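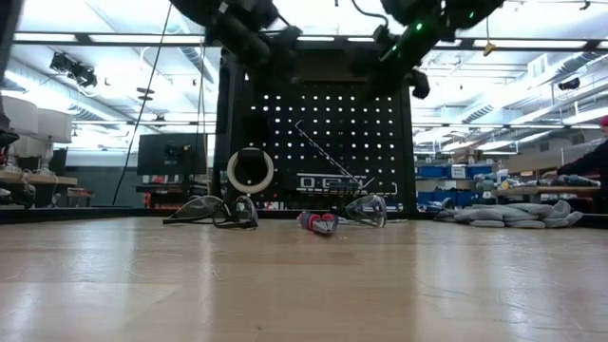 Los dos brazos de la célula Tavum, en el taller de Flurnilus en Lurnwood.

Flurnilus abre a otros talleres su método de mantenimiento para células de dos brazos

LURNWOOD, junio - Flurnilus publica este mes, para todo el que quiera leerla y aprovecharla, la guía con la que su equipo monta, cuida y repara la célula Tavum, una pareja de brazos robóticos que trabaja sobre una misma mesa y que se ha ganado, con sus buenos días y sus días torcidos, el cariño de todos los que pasan por el taller.

La guía ocupa 26 páginas y la firma Marion Dunbar, responsable de mantenimiento, con la ayuda paciente de Donnie Pringle, que ha dibujado los esquemas de cableado y ha corregido los pares de apriete más veces de las que le gustaría recordar. Empezó siendo un cuaderno de notas junto a la célula, y todavía conserva ese tono de conversación entre compañeros: qué tornillo se afloja primero, por qué lado conviene entrar a la muñeca, cuándo merece la pena parar y tomarse un té antes de seguir.

«Llevamos 1110 horas de funcionamiento con esta célula y cada una nos ha enseñado algo, aunque a veces fuera de mala manera», cuenta Dunbar. «Nos daba pena que todo eso se quedara en un cajón, y más sabiendo que hay talleres pequeños que se pelean con los mismos cables y las mismas holguras que nosotros».

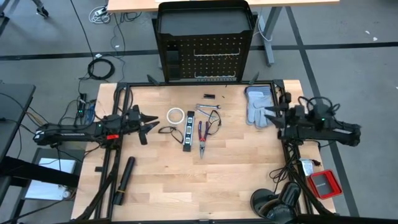 La revisión completa se hace en 19 pasos y empieza siempre con los brazos en reposo y la alimentación cortada. Primero se comprueban las fijaciones del bastidor y después se sigue cada cable desde la base hasta la pinza, buscando roces, dobleces demasiado cerrados o conectores que hayan cogido juego. Dunbar dedica un capítulo entero a los bucles de cable como los que se curvan sobre el brazo derecho - el lector notará que es su asunto favorito - y explica cuánta holgura hay que dejar para que la muñeca gire sin tirones. Los dedos de las pinzas se miran uno a uno, se limpian y se cambian por parejas. Con todo en su sitio vuelve la corriente, se espera a la luz verde de cada carcasa y se repite el movimiento de referencia a velocidad reducida.

La guía incluye también un apartado sobre averías, escrito por Alasdair Hepburn, que recoge cuatro reparaciones reales con sus fallos y sus rodeos. La más comentada en la casa es la de un codo que perdía la posición al final de la tarde; Hepburn cambió el codificador antes de descubrir que el culpable era un conector mal asentado, y ha querido contarlo tal cual para ahorrarle el disgusto al siguiente.

Fergus Dalgleish, director de Flurnilus, agradece a la gente de Pollock que leyera los borradores con tanta generosidad y anima a quien use la guía a escribir con sus correcciones. La próxima edición añadirá un capítulo sobre el ajuste conjunto de los dos brazos tras sustituir una articulación.

La guía puede pedirse gratuitamente a Flurnilus, en español y en inglés.

Contacto de prensa: Finlay Shearer, Flurnilus, Lurnwood.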